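4. Setting Deposit Limits and Withdrawing Funds

This section applies to all Korar player accounts opened through the Drolleo lobby. You must be signed in and your email address must be confirmed before you start.

4.1 Set a deposit limit

1. Open the account menu and select Limits.
2. Choose Daily, Weekly or Monthly.
3. Enter an amount between 80 and 600 credits.
4. Select Save, then type your password when asked.

A lower limit takes effect right away. A higher limit is held for 24 hours, and you must confirm it a second time before it is applied.

Note: Bonus credits do not count toward your limit. Table games from the Pichon and Markia studios use the same limit as slots – there is no separate setting.

4.2 Withdraw funds

1. Open the account menu and select Cashier.
2. Select the Withdraw tab.
3. Pick a payout method. Only methods you have already used for a deposit are shown.
4. Enter the amount and select Continue.
5. Check the details on the summary page and select Confirm.

The request shows as Pending until it has been reviewed. You can cancel it during this time from the History tab. Once the status changes to Sent, it can no longer be canceled.

Caution: Canceling a request while a bonus is active returns the money to your bonus balance. Wagering rules will then apply to the full amount.

If error 2031 appears, the name on the payout method does not match the name on the account. Correct the name under Profile and submit the request again. Error 2788 means a document is missing – see 4.3.

4.3 Send proof of address

1. Select Documents in the account menu.
2. Choose a utility bill or bank statement from the last three months.
3. Upload it as a PDF or JPG file. All four corners of the page must show.
4. Wait for the confirmation email before making a new request.

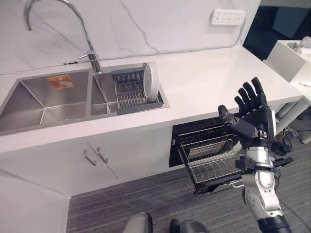 Fig. 4-1. Kitchen counter with double sink and open dishwasher.

Note: Screenshots of a phone banking app are not accepted.

4.4 Take a break

1. Select Limits, then Time Out.
2. Choose one day, one week or six weeks.
3. Select Start.

You can still withdraw during a time out, but deposits and games are blocked. A time out cannot be ended early by you or by the support desk.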